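4 abr 2022
por acervo-noite

pessoal, respondendo rápido porque tenho que fechar a sala. Vou por partes e fora de ordem.

> Estou com o lote Irham parado desde a semana passada. As folhas
> grandes não cabem na mesa, a cola da lombada passou para a margem
> em vários cadernos e eu não quero forçar. Também não sei se é para
> fotografar com vidro ou sem. Com vidro brilha, sem vidro ondula.
> E os anúncios, é para indexar ou pula? No manual antigo diz uma
> coisa e na planilha diz outra. Outra dúvida, o formato do nome do
> arquivo mudou? Recebi duas pastas com padrão diferente e não mexi
> em nenhuma. Se alguém puder responder antes do fim da semana eu
> agradeço, senão passo para o almanaque e volto depois.

Primeiro o nome do arquivo, que é o mais chato. Mudou sim. O padrão velho era título-ano-número, o novo é título-ano-mês-dia-página, tudo com hífen, nada de acento, nada de espaço. A pasta com underline é do tempo da Netwood e pode deixar quieta, o script de renomear pega depois. NÃO renomear na mão. Já fizeram isso no almanaque e ficou página 10 antes da página 2, foi uma tarde inteira pra desfazer. Zero à esquerda sempre, por favor, mesmo em caderno fino.

Suplemento sem numeração: usa a letra s e a ordem em que está encadernado. Se estiver encadernado errado (está, quase sempre), fotografa como está e anota na coluna de observação. A gente não reordena o original. Repito porque já vi gente tirando grampo.
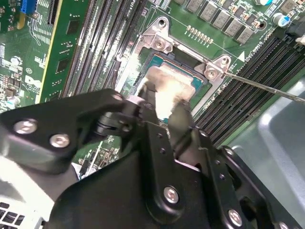
Cola na margem, lote Irham. Vi os cadernos ontem à noite, tem de dois tipos. A marrom, vidrada, é cola animal velha e quebra sozinha, deixa cair na bandeja e não raspa. A outra é cola branca de algum conserto de oficina, muito mais recente, e essa é que passou pra margem. Pra saber qual é qual: a branca fica uma mancha leitosa, esfregada, que pega a luz, bem parecida com o resto de pasta térmica em cima do processador aí na foto. Se for essa, não põe água, não põe álcool, não põe nada. Papel de seda entre as folhas e segue. Se as folhas estiverem coladas uma na outra, para, etiqueta amarela, prateleira de baixo. Quem faz a separação é a conservação e eles só vêm em maio.

Sobre a folha que não cabe. A mesa grande do prédio Morgan está liberada de novo, tinha um armário na frente mas já tiraram. Dá pra abrir o caderno inteiro. Leva a cunha de espuma, as duas, porque lá não tem. Caderno desse tamanho aberto a 180 graus arrebenta a lombada, então é aberto em V com a cunha dos dois lados e fotografa uma página de cada vez. Sei que dobra o trabalho. Se alguém tiver pressa que fotografe o almanaque, que é pequeno e já está solto.

Transporte até lá: caixa rígida, deitado, nunca em pé. O corredor tem aquele degrau. Não levar mais de um caderno por caixa, mesmo os finos.

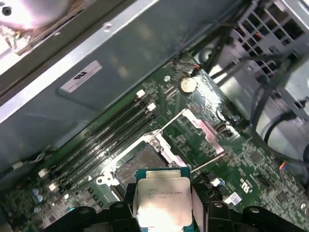

Vidro ou sem vidro. Depende do papel. No jornal comum, sem vidro, e se ondular usa os pesinhos de chumbo forrado nas margens, longe da mancha de texto. No suplemento em couché, que é o do Irham a partir dos anos 60, é o contrário, ele ondula tanto que sem vidro perde o foco no meio da coluna. Aí vidro, mas luz baixa e bem de lado. O erro que mais volta da revisão é brilho: a pessoa olha a miniatura, parece ótimo, e quando amplia a letra miúda sumiu. Igual o chip que a garra está segurando, a metade de baixo é só clarão branco, em cima as letrinhas já estão meio lavadas e o máximo que eu arrisco ler é um V3 no fim. Num anúncio classificado isso é o telefone e o endereço, ou seja tudo o que o pesquisador quer. Então amplia uma página a cada virada de caderno. Amplia os quatro cantos e o meio. Se tiver clarão baixa a luz da esquerda primeiro, não mexe na câmera.

E o cartão de cor entra na primeira imagem de cada caderno, não precisa em todas. Em todas só se mudar a luz no meio do trabalho. Se esqueceu, faz uma imagem só do cartão no fim com a mesma luz e anota.

Anúncios. A planilha está certa, o manual está velho. Indexa. Mas indexa pouco: nome da casa comercial, rua se tiver, e ramo. Não transcreve o texto todo, ninguém tem tempo. Exceções: anúncio de escravizados e fugas no jornal mais antigo, que vai transcrito inteiro e com o campo de pessoa preenchido mesmo que só tenha o primeiro nome, e editais de leilão, idem. Nesses mantém a grafia do original, sem atualizar nada. Na dúvida de leitura põe entre colchetes com interrogação. Melhor um colchete do que um chute, já achei sobrenome inventado no índice que foi parar em trabalho de faculdade.

Reconhecimento automático de texto: roda sozinho de madrugada no que estiver na pasta pronta. Só jogar na pronta depois da conferencia. Coluna estreita ele ainda embaralha, lê a linha atravessando as três colunas e sai uma salada. Se a página for de coluna estreita marca um x no campo de layout e ele corta antes. Não tem botão melhor que isso por enquanto.

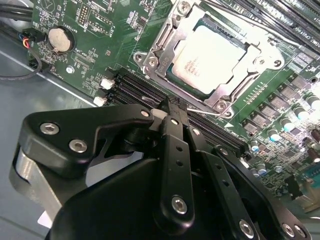

Undeser – Grupo de Acervo e Digitalização de Periódicos

Quem entrou na lista agora: os turnos estão na aba "mesa" da planilha, não na aba "turnos" (a aba turnos é a antiga, não apaguem, tem fórmula puxando dela). Cada um pega o caderno que está no topo da pilha, assina a retirada, assina a volta. Sem assinatura o caderno conta como sumido e eu passo a noite procurando. Lápis, só lápis. Café fica do lado de fora da porta, e o lanche também, achamos traça de novo na estante do fundo.

Luva: não precisa pra jornal. Mão lavada e seca é melhor, com luva a gente perde o tato e rasga a borda. Luva nitrílica só pras fotografias soltas e pra qualquer coisa com mofo, e com mofo é máscara também, e fora da sala, e me avisa antes. Mofo preto ou verde não se escova. Ensaca e etiqueta.

Sobre datas, que perguntaram em outro fio. Quando a data da capa e a data do cabeçalho interno não batem vale a da capa, e a outra vai em observação. Quando o número da edição pula, não inventa o que falta. Cria a linha com "não localizado" e pronto. Às vezes aparece em outra coleção, já aconteceu 2 vezes só com o Irham, edição que a gente dava como perdida estava encadernada no ano errado.
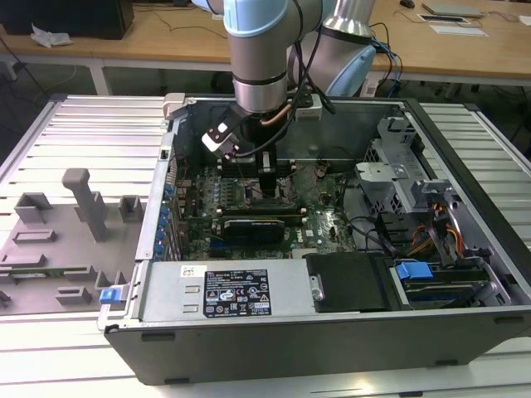 e isso vale também para as edições repetidas, antes que eu esqueça. Duplicata não se descarta. Compara página por página, porque a tiragem da manhã e a da tarde às vezes têm a primeira página trocada e o resto igual. Se for idêntica fotografa só a que estiver em melhor estado e completa o que faltar com a outra, anotando de qual veio cada página. Se tiver qualquer diferença, fotografa as duas inteiras, sufixo a e b. Recorte a tesoura (tem muito, alguém ali colecionava receita e charada) não é motivo pra pular a página, fotografa com papel preto atrás do buraco, pra não aparecer o texto da folha seguinte e o OCR não ler como se fosse da mesma.

Falta responder a parte dos direitos, fotos assinadas etc. Isso eu mando separado, preciso achar o parecer. Por enquanto o que tem foto assinada vai pra pasta restrita e não sobe pro site.

Ah e o lote Irham pode retomar sim, pela caixa de cima. Só os cadernos sem etiqueta amarela. A chave da Morgan está no gancho de sempre, devolver no mesmo dia pfv.

abs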